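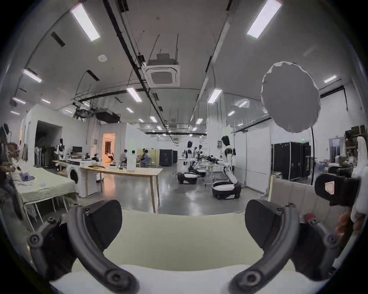
Ducts and cable trays.

1/ Okay, bread thread. I've been trying to make my grandmother's milk bread since December and I finally have one I'd serve to people, so I'm writing down what changed before I forget it all.

2/ First, the flour. I was using whatever was on sale. Kazue Ichikawa at the Ruddale market talked me into a stronger one and the dough stopped tearing on me the very same night!

3/ The paste (you cook a bit of flour and milk until it's like pudding) has to cool down all the way. I kept rushing it – warm paste, sad yeast. Now I make it before bed and leave it in the fridge.

4/ Kneading. Longer than you want to. I go up to 2 podcasts, depending on how sticky it is, and I don't add the butter until the dough is already smooth.

5/ Second rise goes under a cloth, never plastic wrap. Plastic sticks to the top and rips it when you peel it off, and then I'm mad all evening. Any big plain piece of fabric will do. 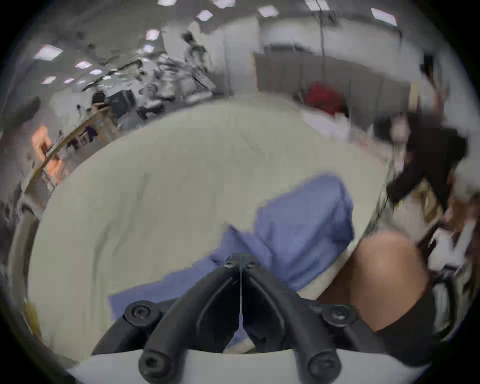
6/ Baking. My oven runs hot on the left, so I turn the pan halfway through and put foil on top once it's brown. Sachiko Hattori says skip the foil. Her crust is darker than mine and we've agreed to disagree – for now.

7/ Still not solved: slicing it while it's warm. I squash it every single time. If you've got a bread knife you love, tell me which one, I'm ready to spend money.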